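Nivivard is looking for room tidiers – July start

Posted by Zeyu Xu, household team

We are a small company that cleans and resets furnished rooms for students and for people who come to work in the city for a few months. At the moment we look after rooms in two buildings, Pimby House and Urnitz Court. This summer many tenants leave in the same weeks, and our present team is too small for it. We therefore want to hire 9 people for the season, with a possibility to continue in fall.

What the work is

The job is mostly tidying and packing, and only a little cleaning. You come into a room where a person has lived for half a year or longer, and you bring it back to order. In some rooms the tenant is still living there and only asks for help. In others the tenant has left and wants the remaining things packed and stored.

A normal visit begins with the bed, for the simple reason that everybody puts everything on it. You take the small things off the blanket, sort them and put them in the correct box. Clothes and fabric are folded. Wrappers and empty packaging go in the trash bag, but please look inside first. One of our tidiers found a passport in a cookie box last year, and the tenant was already at the airport.
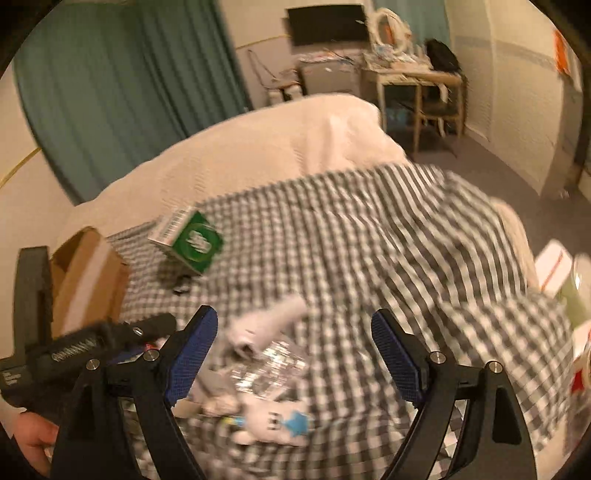 After the bed is clear, you fold the blanket and the duvet and continue with the desk. Cables are coiled and closed with a tie, each one separately, and a charger stays together with its device if you can find out which device it is. Loose papers are put in one stack in the same order as they were lying. We never read them and we never throw them away, also when they look old. The top of the mini fridge is usually forgotten, so we put it on the checklist as its own line.

Toys, photos and gifts need a bit more care. Please do not push a plush toy under heavy books to save space. It goes on top, in a clean bag.

Cardboard boxes, tape and labels are provided by us. On every label you write the room number, the date and what is inside, in clear letters. "Various" is not accepted as a label.

Who we are looking for

You don't need experience in a hotel or in a moving company. We would like a person who is calm, comes on time and can stay with a slow task until the end. You should be able to lift a full box of books and to walk up the stairs with it, as Urnitz Court has no elevator. English on a simple level is enough, my own was quite weak when I began here.

You must be 18 or older and have permission to work.

Hours and pay

Shifts start at 8:30 in the morning or at 1:00 in the afternoon. You choose one and keep it for the whole month. The full-time morning shift is paid $2,595 per month before tax, and the afternoon shift, which is shorter, $2,000. Those who stay until the last day of the season receive a bonus of $600 with the final pay. Lunch is not included, but there is a kitchen in the Pimby House basement that you may use.

Training takes two days and is paid as normal work. Ronaldo Moura leads it. He will show you how to fold a duvet alone, which is harder than it sounds, and how to use Lu, our small app for the checklists.

How to apply

Write us a short message through the contact form on this page, with the subject "Room tidier". Tell us which shift you prefer, from when you are free, and something about a room you have put in order – your own room is also fine. A resume is welcome but not necessary. Ronaldo reads the messages in the evening, after 6:00, and we answer everyone, also if the answer is no.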